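Montrer à une pince comment attraper des gélules, ça s'apprend

Mercredi, j'ai passé l'après-midi chez Clisent, dans leur petit atelier derrière la gare, et j'en suis sorti avec le poignet en compote ! Le principe de leur projet Fesetti tient en deux mots : plutôt que de programmer chaque geste, on prend la pince à la main et on fait la tâche soi-même, encore et encore, jusqu'à ce que le robot ait de quoi apprendre. Moi, on m'a mis aux médicaments (saisir, soulever, ranger). L'équipe en est à 517 démonstrations pour cette seule tâche, l'objectif de départ était de 500.

Je croyais que ce serait l'affaire de cinq minutes. Eh bien non. Une plaquette de gélules posée à plat, côté alu vers le haut, c'est mince, ça brille, et il faut venir la prendre par les deux longs bords sans l'écraser. J'ai raté mes quatre premiers essais, sous le regard très poli de tout le monde. 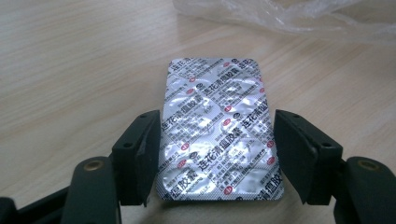 Pour Prakash Chettiar, les essais ratés ne sont pas à jeter, à condition de les trier à part, et il préfère de loin une main un peu hésitante à un opérateur qui refait toujours le même geste au millimètre. Il m'a même demandé de changer d'angle plus souvent, ce que j'ai pris comme un compliment.

La suite se jouera en novembre, quand le bras (ils l'appellent Gil, je n'ai pas osé demander pourquoi) devra se débrouiller sans personne. Senthil Kulkarni voudrait aussi comparer avec le pilotage à distance, manette en main, que l'atelier utilise déjà pour les flacons. J'ai demandé à revenir pour l'essayer, on m'a dit oui !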